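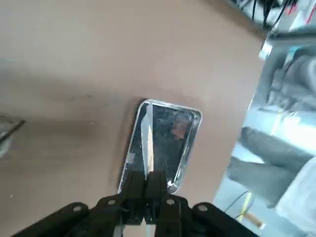
4. 調達計画と予算配分

4.1 見積書に載らない費用

ロボットの導入費を論じる文献の多くは、本体価格の比較から始まる。われわれもそうするつもりであったが、表を作り終えた段階で、その表が購買の判断にほとんど役立たないことに気づいた。Kitton社とUlevent社の見積は書式こそ違え、合計額の差は研究室の年間の文具費に収まる程度であり、両社の営業担当者がそれぞれ自社の優位として力説した点は、互いにほぼ同じ文言であった。

差がついたのは本体以外である。予算は単年度で、総額は3722千円、執行期限は1月末であった。このうち2000千円をアームとグリッパ一式に充て、残りを治具、対象物、予備部品、据付調整費に割り振る案を当初は採った。経理担当のVibeke Sveinbjörnssonからは「対象物」という費目は存在しないとの指摘があり、皿、網、トレイの類は最終的に「実験用消耗品」に落ち着いた。ステンレスのトレイが消耗するかどうかについては、双方とも深追いしなかった。

対象物の選定は、機種選定より先に行うべきである。光沢のある金属面は周囲を映し込み、照明の反射で表面の一部が白く飛ぶ。手首カメラの仕様を解像度だけで選ぶと、この種の面を前にしたとき、高精細な天井灯の像を得ることになる。図2は手首カメラによる作業時の画像である。傾いて立つトレイの上部に強い反射が広がり、手前には菱形の目をもつ金属網、その上に薄いベージュ色の円盤がある。黒い指の先端は円盤の下縁にかかっている。薄く平らな物と網目と鏡面が一枚に収まるこのような条件は、カタログの作例には見当たらなかった。

図2 手首カメラから見た円盤、金属網およびステンレス製トレイ

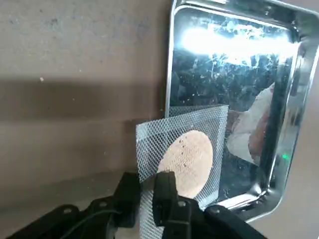

4.2 予備部品と保守契約

指先部品は、購入時にもっとも軽視され、運用時にもっとも催促される品目である。Snorradóttir社の標準指は納期が60日で、単年度予算の下では、壊れてから注文することは翌年度に壊れたことにするのとほぼ等しい。そこで指は初回発注に2組を含め、ねじとケーブルも同時に手配した。Majdi Haddadはこれを過剰とみなし、Auður Skovは不足とみなした。両者の意見は議事録に併記してある。

保守契約については、Vetinville拠点から技術者を派遣する方式と、遠隔支援のみの方式を比較した。前者は安心を与えるが、出張費の算定式が三段組の脚注に置かれており、解読に要した人件費を計上するならば、すでに割高であった。遠隔支援は安価であるものの、問い合わせ票の必須項目に「故障の原因」が含まれている。われわれは後者を選び、この欄には「調査を依頼中」と記入する運用とした。

4.3 配分の見直し

以上を踏まえ、2019年10月25日付で配分案を改訂した。主な変更は、カメラの追加購入を見送り、拡散照明と遮光板に振り替えた点である。反射への対処を受光側だけに求めると費用が膨らみやすく、照明側の対策は地味ながら安い。安いものは稟議で目立たないという副次的な利点もある。

なお、Þórey Hjaltadóttirが提案した「予備費」は、使途が定まらないとの理由で認められなかった。使途の定まらない支出に備える費目に使途を求めるのは酷であるが、規程はそのように書かれている。当該額は据付調整費に組み入れ、内訳書の備考欄に再調整の項を設けた。次節では、この配分の下で行った作業の所要時間を報告する。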